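Skip to content
Urkum Notes
Opinion | Storage and Stocking | Archive

Group the cans by color, and stop there
By Boglárka Halász
Filed in April | Shared fridges, counters, small displays

Most advice on stocking a drinks shelf is written for shops. It assumes a planogram, a delivery schedule and a label printer. An office counter has none of these, and the advice does badly when it is copied over. I have looked after the drinks at Lockwood for long enough to have tried the shop method, and I no longer recommend it.

The shop method sorts by product. Every flavor gets a lane one can wide, and the lane runs front to back. On a shelf 600 mm wide, with standard cans at 66 mm each, that gives nine lanes and almost no clearance. The slim cans are narrower and taller, so they don't hold a lane set for the standard size. They drift, and the lanes next to them drift too. After one busy afternoon the lanes exist only on paper.

Color blocks are coarser and last longer. Put the greens together, the reds together, the blues together. A red block can hold two different sodas and still read as red from the doorway. The person choosing a drink makes one decision at a distance and a second one up close, where the print is legible anyway.
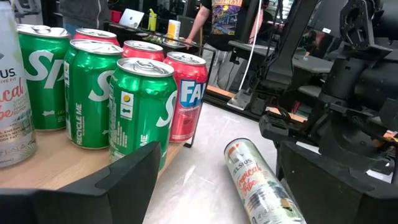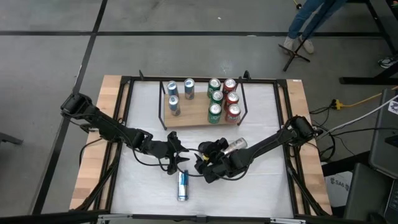
Three per color is a good block size for a small board. It is deep enough to survive a few people taking one, and shallow enough that the back row can be reached without moving the front row. Larger blocks hide their own gaps. I ran blocks of six for a while and found that the rear cans were never rotated.

Benedek Szűcs, who orders for the Fela office upstairs, disagrees with me on this. His position is that color is an accident of branding and that people want sugar content or caffeine first. He sorts by those and puts a card in front of each section. The cards are accurate. They also have to be moved whenever the stock changes, and in his last order of 192 cans the range changed by four products. Color needs no card.

His stronger point concerns cans with a white background. White is common among energy drinks, and a white can with red script belongs to no obvious block. I put these at one end, upright, and treat white as a color. It works as long as there are only one or two kinds.

Two smaller rules. Cans stand up — a can on its side rolls, and on a flat board it takes up the space of two. And the board should have a raised edge or a wire surround, particularly on a counter that gets bumped. Ours came from Hunero and the rail is low, but it is enough.

Restock from the back. Pull the remaining cans forward first, then fill behind them.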